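Speaker notes: Budgeting for a picking cell when you have never bought one

Afternoon session, straight after tea. Keep the water on the left of the lectern this time.

Opening

Good afternoon, everybody, and thank you for coming back in after the tea. I know the sun's out and the garden looked very tempting, so I'm touched. My plan is to talk for most of the slot and leave a good stretch for questions, because the questions at the Budum meeting were far better than my slides were.

I'd like a quick show of hands first. Who has already bought a robot arm? (Wait. Say something nice to them.) And who has been asked to put a figure in next year's budget for one, with very little to go on? (Wait. It will be most of the room.) Lovely. I was in that second group not so long ago, and this talk is really the one I would have liked somebody to give me back then, with a cup of tea in hand and plenty of time to ask silly things.

A word on who we are. Thaweesak is a small workshop that does mixed-item picking trials, and Mallness is the project I'll keep coming back to, the one where we planned a pair of cells from scratch. We kept two budget lines for it, 1203 for the equipment itself and 1204 for everything that goes round the equipment. If you take one practical thing home with you, make it that second line. Give it a code of its own, because if it has no code it ends up hidden inside consumables and you'll spend the whole winter explaining it to people.

What you are buying

(Slow down here, I always gallop through this bit.)

When we first sat down to write the request, we wrote "robot" and then a price, and we were rather pleased with ourselves. Then somebody asked what it would be standing on, and what would hold the bins, and what it would be picking, and we went away again and had another think. So before I show you any sums, I want you to have a look at an ordinary bench in the middle of ordinary work.
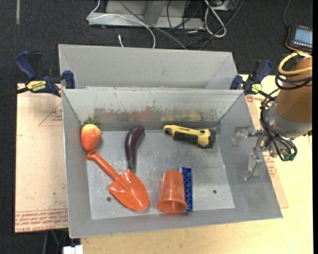 Open gripper beside the front bin, with a clamp on either side.

Let everybody have a proper look. The arm is the thing your eye goes to, and it's the thing the supplier's quote goes to as well. Have a look past it, though, at what else is there, and ask yourselves which of it would appear on a quote. The metal bins? The clamps? The acrylic sheet underneath? The table it all sits on? On our first request every one of those was missing.

Bins first. Look at the back wall of the front one, where the coating has been scraped down low. Please budget for bins as something that wears. We put ours down as a one-off purchase, and I'd now put them down as a yearly line, with a spare set on the shelf from the first day. Ask your supplier whether they'll sell you the same bin again next year, with the same slope to the sides, as you really don't want to be re-teaching positions over a few millimetres of difference.

Clamps next. These are plain bar clamps, the left one says IRWIN on it, and they're the sort of thing you'd find in any decent tool shop. I have a great fondness for a bar clamp. In the planning stage, when you're still moving things about every other day, it's a sensible way to spend your money. We were quoted for a machined fixture very early on at Mallness and I'm so glad we put it off, as the layout changed and changed again before we settled. Do put the fixture in the plan, but put it in the second half of the year.

Then the objects. Toy strawberry, toy aubergine, a toy shovel, a torch, a plastic cup. People do smile at this, and they're quite right to, but it is a real line in a real budget! You want shapes that are awkward in different ways, and you want to be able to buy them again when they go missing or get cracked. Our mistake was buying one of everything from a market stall. Buy doubles, keep the receipt, and write down where you got them.

(If time is short, skip the next bit and go straight to the sums.)

Cables. I'm not going to say much about cables, except to ask you to look at the floor at the back there, and to tell you that cable covers and ties and a proper tray were the cheapest thing on our 1204 list and the thing most often crossed off it. Please leave them on.

The sums

I promised some figures, and you'll have the sheet on your chairs. For Mallness, once everything was in, the equipment line came to 63 per cent of what we spent in the first year, and all the rest went on 1204. I remember looking at that and feeling quite cross, and then going back through the list and not finding a single item I'd have done without. So if your draft has nearly everything going on the arm and the gripper, I'd gently suggest that the draft isn't finished yet.

Your own split will differ, of course. Our colleagues over at Humden already had benches and a good stock of tools, so their second line was a good deal smaller, and they spent the difference on training, which I thought was very wise of them.

Timing

Put delivery dates next to every item, even the dull ones. We had an arm in its crate for weeks waiting on a table. If your year begins in April, like ours, try to have the small things ordered before the large thing is signed for, and ask for the gripper's spare fingers on the same order so that they come in the same box.

Questions I'd ask any supplier

(Read these out, they're on the back of the sheet.)

What's the lead time on a replacement gripper?
Which cables come with it, and how long are they?
What does support cost in the second year?
May we bring our own objects to the demonstration?

That last one is my favourite. Take a carrier bag of your own bits and pieces along and see what happens.

Right, over to you. I'll repeat each question for the people at the back, and if I forget, do please shout.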